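# Skeltitz Belonging Interviews: data card

Last updated: 04/01/2025
2 min read
Filed under: Oral history, Migration, Discrimination

The collection holds 308 transcribed interviews with adults who moved to Skeltitz as children and went to school there. They talk about being placed in separate classes, being told not to speak their first language, and what their parents said about it at home. Most interviews run to around 1,000 words after editing.

Maintainer: Panagiotis Psarras

## What is in a record

Each record is one text file with a short header. The header gives the decade of arrival, the language spoken at home, and the language of the interview. Names of speakers, teachers and streets have been replaced with bracketed tags such as [TEACHER] or [STREET]. Names of towns were kept, so Skála appears often as a place of origin.

Slurs are left as spoken. Please read a file through before giving it to a class.

## How the interviews were done

Speakers were found through Grisasance, a neighborhood history group, and by word of mouth. Two interviewers worked from the same list of open questions, but speakers could skip any of them and many did. Each transcript was sent back to the speaker, who could cut or change passages. Cuts are marked [REMOVED BY SPEAKER]. Audio is not released.

## Known gaps

- People who left Skeltitz after school are mostly missing.
- Women outnumber men in the older group.
- Two files have no decade of arrival.
- Translations were made in Fiteo and corrected by hand. Jokes and proverbs came out badly.

## Use

Teaching and research are fine. Do not try to identify speakers, and do not quote a passage without the question that came before it. The collection is too small and too uneven to support claims about how common any experience was.

## Changes

March: fixed tags in the Skála files and restored line breaks that were lost in export. 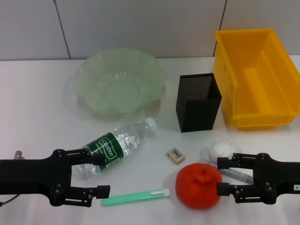
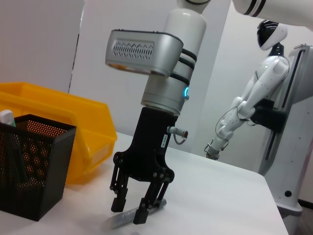
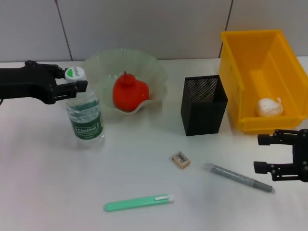
Three views of the white tabletop. Last one: water bottle and glass bowl.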